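Storage > Baskets > Wicker > Table and Shelf Baskets

The Orkard Wicker Basket in Dark Brown

For the table, the shelf, or wherever the odds and ends gather
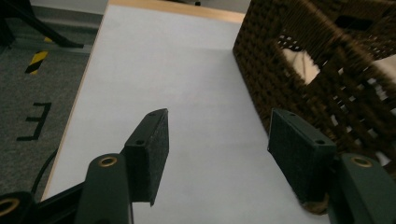
One customer wrote to us last winter that she had been through plastic tubs, tins and a very handsome wooden box before she settled on a wicker basket, and that it was the only one her family would put anything back into. We were so pleased with that letter that we have kept it pinned up in the packing room ever since — and we do think she has a point, because a basket is a friendly sort of thing and you can drop your post or your gloves in as you go by without having to fiddle with a lid.

The Orkard is the dark brown one in our Trullano range, and it has been with us since the very beginning. It looks especially well on a white table, where a plainer container can seem a bit lost, but we have sold plenty for pantries, bathrooms and the foot of the stairs too. The basket is 35 cm across at its widest and weighs 380 g, so it is easily carried from room to room when you're having a tidy (or when somebody is coming to tea and everything has to go upstairs in a hurry!).

Looking after it is simple enough. A soft dry brush gets the crumbs and dust out of the weave, and a barely damp cloth will see to anything sticky. Do let it dry in the open air afterwards, well away from the radiator. If an end works loose, snip it close with small scissors and please don't pull at it.

Each basket comes with 2 cotton liners, which go in the wash with your tea towels. Spare liners are sold separately under the Reddy name. Orders leave us within 13 days, and a little sooner outside the February rush.

Comments

Gorik
Bought this for seed packets and string. Would like a second one but in the lighter colour, will that be back?

mapleside
Liners shrank a touch on a hot wash, so keep it cool. Basket itself is lovely.

tilly_b, 01/10/2022
Does it fit a deep shelf with the liner folded over the rim? Mine is quite a tight space and I'd rather ask before ordering.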